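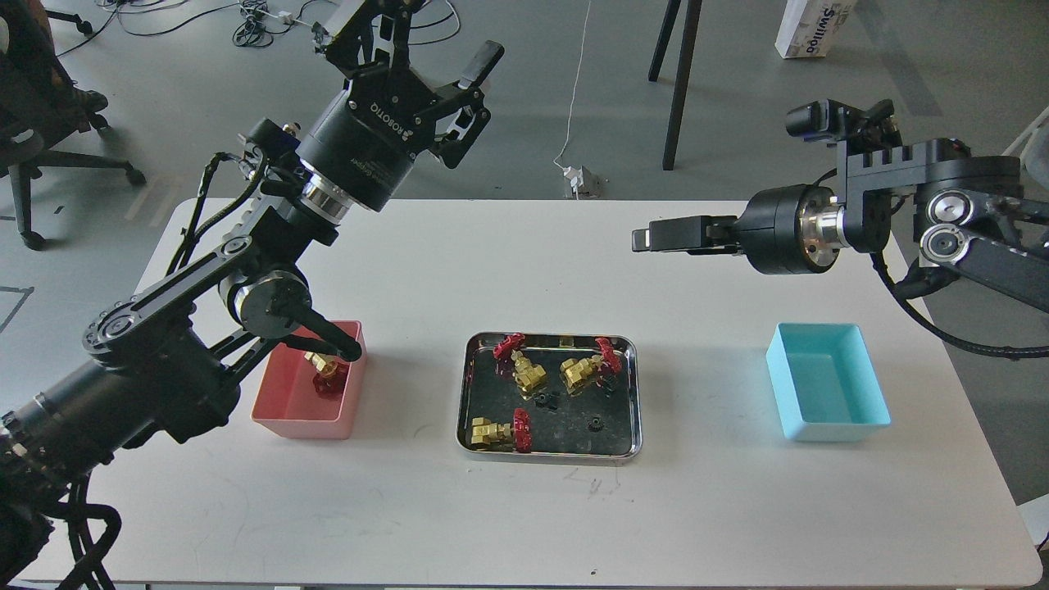

Stories > Short fiction > The Valve Drawer

Home Stories Poems Contact

My aunt kept the stores at Nosholm waterworks, and she held that a brass valve with a red wheel was the friendliest thing a person could be asked to put away (she said this mostly to me, over tea, while I was meant to be sorting).

"Pink tub for Rurkgate, blue for Gollisport," she'd say, and off I'd go through the tray, dawdling terribly.
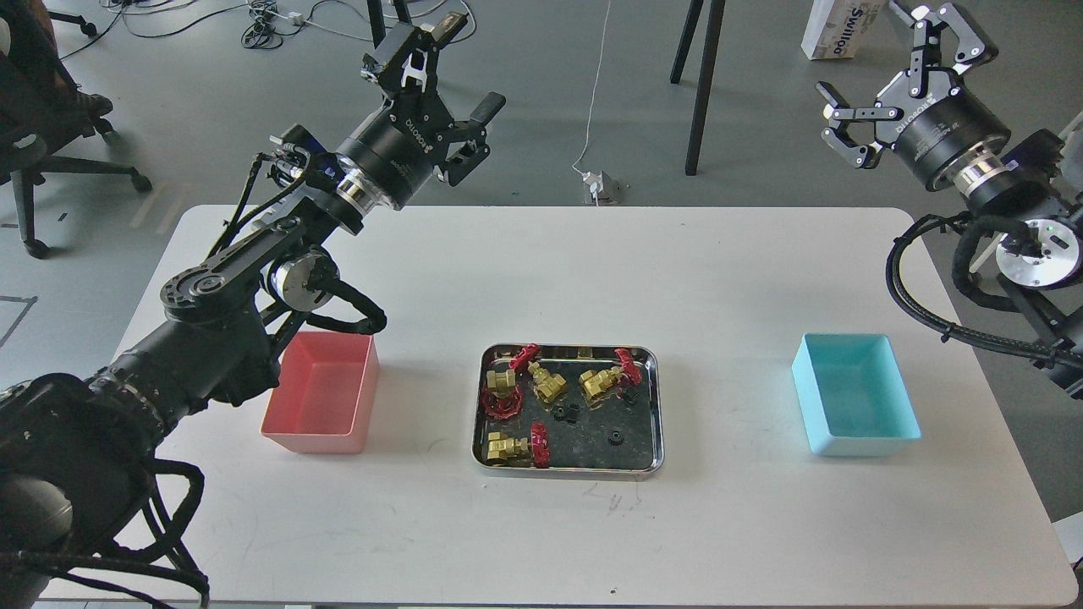 The voice from the hatch wanted to know whether Gollisport was still owed 8, and whether we'd be all night.

"We might be, dear!" my aunt called back, and poured another cup.
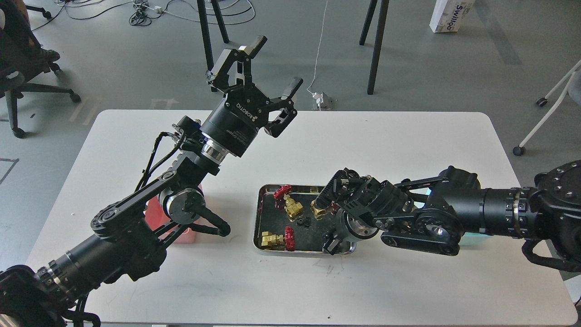
So I went on, turning each little wheel before I let it go, while she told me again about the flood in May and the biscuits floating down the stairs.

Last updated 7 May 2022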